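Home > Storage > Bins and Organizers > Clear Bins

Putimex Clear Divided Storage Bin, Hoda Series

The Hoda series is a line of open-top storage bins in clear, translucent plastic. The bins are rectangular, with rounded corners and a raised rim. Molded ridges along the inner wall at one end form small compartments, and the rest of the floor is left open. The series is intended for drawers, closet shelves, utility cabinets and counter use in homes, rental units and small shops.

Hoda replaces the earlier Stulavcombe bin, which had a flat rim and loose divider inserts. Stulavcombe inserts do not fit Hoda bins. Lids made for Stulavcombe will sit on a Hoda rim but will not snap closed, and we do not supply them for that purpose.

Material

The body is molded in one piece from food-safe polypropylene. There are no glued seams and no separate parts. The plastic is clear enough to identify contents from the side, but it is not optical grade and fine print will look soft through the wall. The inside floor is smooth and reflects overhead light. The underside is lightly textured to reduce sliding on painted or varnished shelves.

Heat and cleaning

Wash by hand or on the top rack of a dishwasher, at 60 °C or below. Do not use scouring pads. They leave fine scratches that hold dust, and the scratches cannot be polished out. Adhesive labels should be placed on the outside of the long wall, below the rim. Remove label residue with rubbing alcohol and rinse. Do not use acetone.

Do not place the bin in an oven, on a radiator or in direct contact with a heating pipe. The bin is not rated for microwave use.

Load

The base is rated for a static load of 50 lb when fully supported on a flat surface. The rating does not apply to a bin carried by the rim. For carrying, support the base with both hands. Bins may be nested when empty. They should not be stacked when filled, as the open top gives no bearing surface for the bin above.

Using the open floor and the compartments

The open part of the floor takes folded or rolled clothing, cloths, cables and similar soft goods. The small compartments take items that would otherwise move to the bottom of the pile: buttons, collar stays, spare laces, batteries, keys. The ridges are low and are meant to separate items, not to hold them upright.
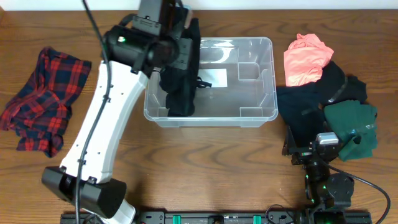 Hoda clear bin with a black garment, molded ridges at right.

For clothing, rolled items keep their place better than flat stacks once the bin is less than half full. Put straps, belts and drawstrings inside the roll. Dark and light fabrics may be kept together if fully dry. Damp items should not be stored in any bin for more than a day, open top or otherwise.

For shelf use, leave a finger's width between bins. The rim is the widest point, and bins pushed tightly together will ride up on one another when one is pulled out.

Testing

Rim and corner samples from each production run are flexed for 1,000 cycles at room temperature and checked for whitening. A run is rejected if any sample cracks before 900 cycles. Some 60 samples are tested per run. The test method was written by Evanthia Politis and has not changed since the Stulavcombe series. Test sheets are available to trade customers on request. Please give the run code molded into the underside of the base.

Slight whitening at the corners after a hard knock is normal for this material. It does not affect the load rating unless a crack can be felt with a fingernail.

Ordering

Single bins ship from stock. Trade cartons hold 50 bins, nested, with paper sheets between them. Mixed cartons are not offered. Distribution is handled by Triantafyllou. For carton orders and replacement of parts damaged in transit, write to Mercedes Nina in trade sales and include a photo of the outer box.

Returns are accepted unused, with the paper sheet in place. Bins with labels applied cannot be returned.

Product data revised 2 January 2022. Earlier data sheets should be discarded.

Tagged: clear bins, drawer storage, closet, divided bins, Hoda

This site uses cookies to remember your cart and region. Accept | Settings

Contact | Shipping | Returns | © Putimex. All rights reserved. | Back to top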